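Textile Care and Household Linen Management
Course Handout 2: Sorting, Washing and Storing Mixed Cloth

Monday, September 19, 2022
By Hertta Kinnunen

This handout accompanies the second lecture and should be read before the practical session. Students are expected to know the fiber groups covered in Handout 1.

Sorting

Cloth is sorted first by fiber, then by depth of color, and last by degree of soiling. Dark blues and blacks are kept apart from creams and whites until their colorfastness has been tested. To test a piece, dampen a hidden seam, press it against a white cloth, and check for a mark. Small items such as socks must be turned right side out and opened fully, as a folded toe holds soil through the wash.

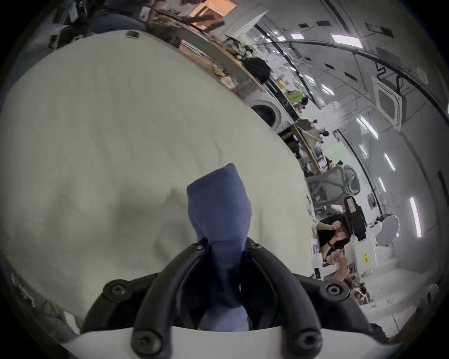
Care labels take priority over general rules. Where a label is missing, treat the piece as the most delicate fiber it could reasonably contain. A blend of cotton and wool is therefore handled as wool.

Washing

Dye loss increases with heat, and most of it takes place in the first few washes. New dark items should be washed separately at a low temperature. White cotton sheets and towels may be washed hot if the label allows. The study by the Grisholm laundry, discussed in class, followed 1,332 pieces of household linen over 16 months. Of the pieces withdrawn from use, 85 had been damaged by bleach. The full table is in the course reader.

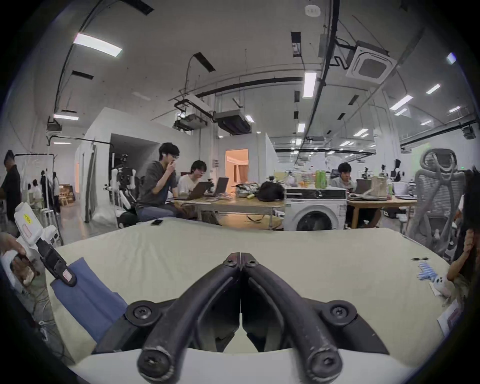
Bleach is never applied to wool or silk. Chlorine bleach weakens both fibers and turns them yellow, and the damage cannot be reversed. For cotton, measure the product and dilute it before the cloth is added. Rinse twice.

Drying and storage

Linen should be ironed while slightly damp. Cotton table covers may be dried flat or on a line, with the hems pulled straight by hand. All pieces must be fully dry before they are put away. Store heavy items at the bottom of the shelf and refold long cloths along new lines every few months to spare the creases.

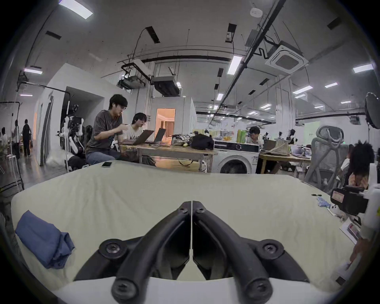

Zerrin Uçar objected in the last lecture that refolding does little for cloth in weekly use, and that rotating the stack matters more. The point is accepted for everyday linen. The rule on refolding applies to pieces stored for a season or longer.

Reading for the next session: the Suominen chapter on stain removal, sections on grease and tannin. Written answers to the sorting exercise are due in November.

Last updated: Monday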